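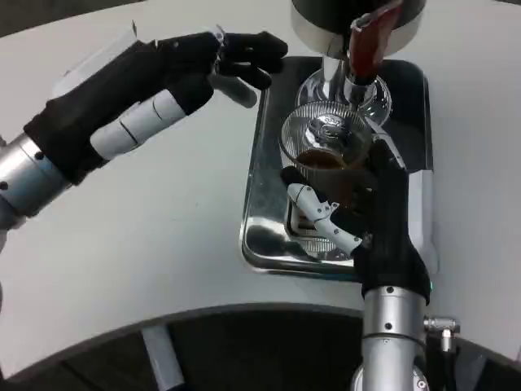 Jan 12, 2023

Water for the coffee trial. Kuo-hua wants to move everything over to the Zerouali cartridge on the strength of one tasting at Drirville. I've read his sheet twice and I don't buy it. He knew which cup was which, and the beans came from 2 different bags.

Ran it again this morning, blind. Chenxi poured and kept the key. Same Bodden grind, same dose, plain tap against cartridge. I picked the cartridge cup in the first two rounds and the tap cup in the third, and felt equally sure every time. That says more about me than the water.

Hardness strips: tap reads higher, no surprise. Whether anyone can taste it is another matter. The leaflet says good for 2000 cups — no word on cup size or how hard the water was going in. Wrote to Utimside to ask. Don't expect much.

Scale is the better argument, if there is one. We could leave two kettles going until March, one on each water, and weigh them. Chenxi thinks the scale will flake off and spoil the weights. Probably right. Dry them first?

Not ordering cartridges yet. Kuo-hua to redo his tasting with the cups coded.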